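Review: Hurnero L-shaped desk, white top
Reviewed by Trinity Gallagher, 8/18/21

The Hurnero is a corner desk with one long section and a shorter return. I bought it in May to replace a straight Vlachou desk that had started to sag in the middle. Price was $300 with delivery, assembly not included. It has been in daily use in a small room with a wooden floor.
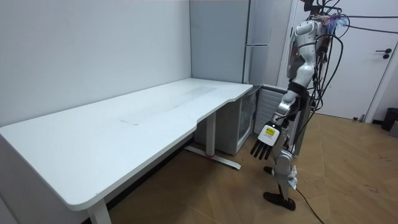
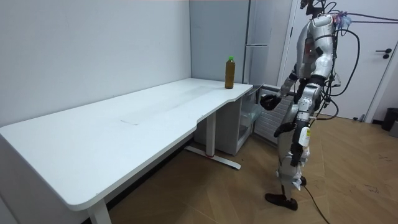 Assembly took two people 2 hours. The top ships in separate cartons, and the return section should be joined to the long section upside down on a blanket before the legs go on. The printed instructions have the steps in the other order, and following them means lifting the long section twice. All hardware was present. One pilot hole was short and needed to be drilled deeper.

The surface is smooth and matte. Glare from a ceiling light is low, lower than on the Vlachou. The corners are rounded and the inner edge is a gentle curve, so a chair can sit in the bend without an armrest catching. The return is short. It holds a drink and a lamp, and a printer would take up most of it.

Marking is the main weakness. White shows everything, and the matte finish holds gray scuffs from laptop feet and metal rulers. Dish soap on a damp cloth removes most of them. A melamine sponge removes the rest but leaves a slightly shinier patch, visible at a low angle. I now keep a clear plastic mat on the long section for writing and cutting. Any clear mat will do; it needs to lie flat for a day before the edges stop lifting.

Stability is good on the long section. Pressing on the far end of the return produces a small amount of movement, reduced but not removed by retightening the bolts after 4 weeks. The leveling feet have 20 mm of travel, enough for my floor. Felt pads are not supplied.

Cable management is poor. There is no grommet and no tray. Aarne Räsänen, who has the same desk at his office, fitted an Amari clamp tray under the rear edge and reports no problems with the thickness of the top. The Ivimov tray has a narrower clamp and did not fit mine.

Surface: good, marks easily
Stability: good, fair at the return
Assembly: fair
Cable management: poor

Recommended for a corner where the long side can go against a wall. Buy the mat and the tray at the same time.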